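The Second Arm

Malte Ehlers had never in his life bought anything that needed a line of its own in a budget. He had bought kettles, and once a canoe, and for the whole of his working life at Darutham he had ordered gloves and tea towels and the big tins of tomatoes from the same grubby catalogue with the same blue pen. So when the board wrote in July to say there was money for kitchen equipment, and would he please put in a plan, he made himself a pot of tea and sat looking at the letter until the tea was the colour of a creek after rain.

"You'll want to start with what you haven't got," said Nhung Thái, who had come down from the office with her laptop under one arm and a mandarin in her cardigan pocket.

"I haven't got hands," said Malte. "I've got two cooks and a dinner for the whole house every night, and Mrs Dramov's supper to go up on a tray at seven whether the sky falls in or not."

Nhung wrote down hands. She was a great one for writing down the thing you had said and letting you look at it a while.

They had the Sarkonmont brochure open between them by then, and the Tạ one underneath it, with a ring on the cover from Malte's mug. The Sarkonmont people sold arms by the pair and the Tạ people sold them one at a time, and it was this, more than the price, that kept the two of them at the table until the dishwasher had finished and gone quiet. Nhung was all for one. One arm could be paid for out of this year's money, with enough left over for the fridge seals and the wobbly trolley, and they could see how they got on.

"You can't butter bread with one arm," said Malte.

"It isn't going to butter bread, Malte. It's going to lay out the cutlery and clear the bench."

"My uncle had one arm," he said, "and he buttered bread, but he held the loaf down with his chin, and I don't suppose they've got chins."

She peeled the mandarin and gave him half. Then she turned the laptop so he could see the sum she had made, and he put his glasses on for it. The service plan came to 2456 dollars a year, and it was the same whether you had one arm or two, because the technician had to drive out either way. Malte read the figure aloud, slowly, as if it might come down a bit if he was polite to it.

"And if we buy the one," he said, "and then we want the other?"

"Then we pay for the fitting all over again."

"Well, there you are."

"There I am what?"

"There you are, you've talked me into the pair," said Malte, and he was so plainly pleased about it that she hadn't the heart to say she had been arguing the opposite since lunch. She did move the fridge seals to next year, though, and the trolley to the year after that, and she made him initial both - because she knew who would come upstairs complaining about the trolley.

There was a trial to get through before the board would sign. They gave over one bench to it, the tan one with the white rim, and Malte would not hear of having it cleared for the occasion. A kitchen was a kitchen, he said, and if a machine couldn't cope with a sauce bottle it had better find out now. So the bottles stayed along the back, and the jar with the red lid, and somebody's green mug, and he laid one fork down on the bench with as much ceremony as if the Governor were coming to tea. 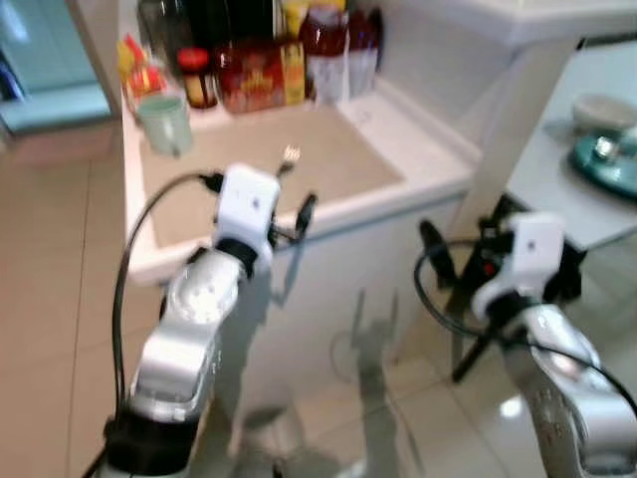 The pair at the bench, with Malte's fork laid out between the bottles and the edge.

Nhung stood by the door with her form. There was a box on it for cost and a box for floor space and a box for training, and right at the bottom a narrow one marked Other, and she had filled in every one but that.

"What do you reckon?" she asked him.

Malte folded his arms and considered the matter for a good long time. He thought about Mrs Dramov's tray, and his uncle's chin, and the trolley, which was squeaking down the corridor at that very moment with the afternoon cups on it.

"I reckon we'll be wanting more forks," he said.

So she wrote that in the narrow box, and went to look for the catalogue.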